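Pavholm parcel depot to stop taking drop-offs at the side gate

5 November 2018

People in Pavholm who bring their parcels to the Wilov depot themselves will have to use the front counter on Rirnari Road from the end of the month. The side gate on Mill Lane, where most walk-in customers have gone for years, will be closed to the public and used only by delivery trucks.

Wilov announced the change in a letter sent to 700 homes and businesses near the depot. The letter says the lane has become too crowded in the late afternoon, when customers on foot, customers in cars and the company's own trucks all arrive at the same time. The town's roads office had asked the company in September to come up with a plan before the winter mailing season.

Under the new arrangement, the front counter will open at 7 in the morning and close at 8 in the evening. The current closing time is 6. Saturday hours stay the same, and the depot will still be closed on Sundays and public holidays.

The change affects three groups of people. Those who send a single parcel now and then will have a longer walk from the bus stop but a shorter wait, according to the letter. Small businesses that bring in a cartload every evening will get their own window at the left end of the counter. People who come to pick up a parcel after a missed delivery will use the same entrance as everyone else but will go to a separate desk just inside the door.

Parking has been the main complaint so far. The front of the building has 34 spaces, and many of them are taken up during the day by people who work in the shops across the road. Wilov says it will mark the row closest to the door for stops of 15 minutes or less. The town will paint the lines and put up the signs, and the company will pay for both.

At a public meeting held in the library last week, several shop owners said they had not been told about the parking change before the letter arrived. One asked where her staff were supposed to leave their cars. The roads office replied that the gravel lot behind the old creamery is open to anyone and is rarely full before noon. It also said lighting on the path from that lot would be repaired before the change takes effect.

Others at the meeting were in favor. Residents of Mill Lane have asked for the side gate to be closed for a long time. Cars waiting to turn in often block driveways, and a garden wall near the corner has been hit more than once. A man who has lived on the lane since before the depot was built said he would be glad to be able to back out of his own driveway at five o'clock again.

The depot was opened by the Symonenko company as a furniture warehouse. Wilov took it over and added the sorting hall at the back, which is the part of the building that can be seen from the railroad. Mill Lane was never meant to be the main way in. The side gate was first opened to the public during repairs to the front steps, and when the steps were finished, customers kept using it.

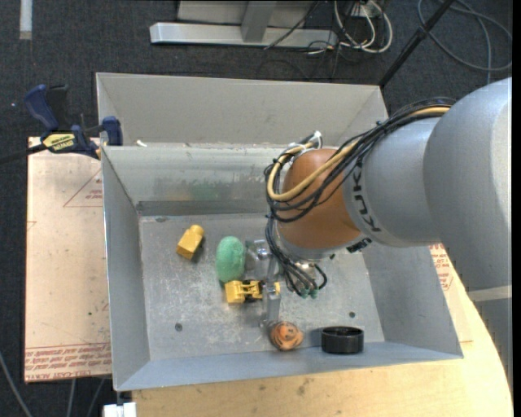 The front counter itself will be rebuilt before the switch. It now has one service window, with a second that is opened only in December. When the work is done it will have four, one of them low enough to be used from a wheelchair. The steps will stay, and a ramp will be added along the east wall. The scales and label printers will be moved over from the side office on the last night before the gate closes, so there should be no day without service.

Work on the ramp is scheduled to take 2 weeks. During that time the front door can still be used, but customers who can't manage the steps are asked to call ahead, and a clerk will come out to them. The number is on the back of the letter and on a sign at both entrances.

Wilov also used the letter to remind customers of its packing rules. Parcels that arrive badly closed are a cause of delay at the counter every year, and the clerks can't accept a box that is open or wrapped only in string. The company asks people to use a box that is in good shape, to tape every seam and to take off or cover any old labels. Two addresses on one box can send it to the wrong town.

Liquids have to be in a sealed bag inside the box. Glass should be wrapped piece by piece. Batteries that are not inside a device can't be sent from the Pavholm counter at all and have to be taken to the main office in the county seat. Food may be sent as long as it doesn't need to be kept cold.

Prices are not changing for now. A new price list is expected early next year, and the company would not say whether the rate for small parcels will go up. Customers who send more than 100 parcels a month can still ask for a pickup from their own address at no extra charge. A few of the shops on Rirnari Road already do this, and the roads office said at the meeting that it would like to see more of them sign up, as every pickup takes at least one car off the road in the evening.

Bus riders will notice a small change too. The number 6 bus now stops at the corner of Mill Lane, a five-minute walk from the front counter. The bus company has been asked to add a stop on Rirnari Road, in front of the pharmacy. It has not given an answer and said it would first need to look at whether a bus can pull in there without blocking the crosswalk. Until that is settled, the route stays as it is.

Cyclists will find a rack next to the new ramp. The old one beside the side gate will be taken out, and any bike still locked to it on the closing day will be moved to the town yard, where the owner can pick it up without paying a fee.

The roads office plans to count traffic on Mill Lane and on Rirnari Road in the first week of December and again in the spring. If the evening lines on Rirnari Road turn out to be worse than expected, the office says it may shorten the green light at the corner or ask Wilov to move its last truck of the day to a later time. The company has agreed to this in principle. A report with both counts will be given to the town council before the summer break.

One question from the meeting was left open. Mill Lane is now a one-way street between the gate and the railroad crossing, a rule brought in only because of the depot traffic. Some residents would like it to go back to two-way once the gate is closed. Others worry that drivers would use it as a shortcut to avoid the light. The council will take up the matter in the new year, and written comments can be left at the town hall until the end of December.

Parcels sent through the side gate up to the last day will be handled as usual. Pickup slips that give Mill Lane as the address will stay good after the change, but the parcels will be waiting at the desk on Rirnari Road. Customers need to bring the slip and a photo ID. A person picking up for someone else also needs a signed note from the person named on the parcel.

Copies of the letter, with a map of the new entrance and the parking spaces, are available at the library, the town hall and the depot.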